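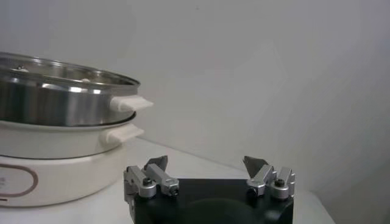 News > Charter > Press Releases

Print this page | E-mail this page

Alano Yachts adds small-crew charters from Bromcombe

Alano Yachts will offer a new type of charter from the harbor of Bromcombe, starting in September. The company has until now rented only large motor yachts with full crew, and the new program is meant for guests who want to sail with a skipper and one cook. Four sailing yachts are reserved for it in the first season. The galley of each boat was fitted new during the winter, and the cooking on board is planned to be light, with fish and vegetables from the harbor market. A stainless steel steamer on top of a white pot, as the one shown here, takes little place on a counter and lets the cook prepare two things one over the other. Guests can send their wishes for the meals before they arrive.

The charters last seven nights. The route goes from Bromcombe along the coast to the Iler islands, where the yachts stay at anchor in protected bays, and comes back by the outer side if the wind permits it. The skipper decides the route each morning together with the guests - the weather has always the last word. On most days the sailing time is short and the afternoon remains free for swimming, walking on land or doing nothing.

Every yacht has four guest cabins, and the crew sleeps in a separate part at the bow. Bed linen, towels, a small boat with outboard motor and snorkel equipment are included in the price. Fuel, harbor fees and drinks are calculated at the end of the trip. Alano Yachts asks for a deposit at the time of booking, and the rest is to be paid before boarding. 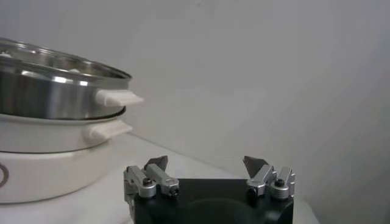
Do guests need a sailing license or any experience to book?

The skipper is responsible for the yacht during the whole charter, so no license is necessary. Guests who like to help with the sails or to take the wheel are welcome to do it, and beginners receive a short introduction on the first afternoon.

The yachts are maintained by the Sönmez boatyard, which has its workshop on the east side of the Bromcombe harbor. The yard has worked with Alano Yachts on the larger boats before, and it also keeps the spare parts for the new program. Between two charters each boat is checked and cleaned, and boarding begins in the afternoon.

Reservations are open now through the Alano Yachts office in Bromcombe and through the usual charter agents. A complete yacht can be booked by one group, or single cabins on selected dates. The list of these dates - together with the prices and the conditions - is sent on request.

Print this page | E-mail this page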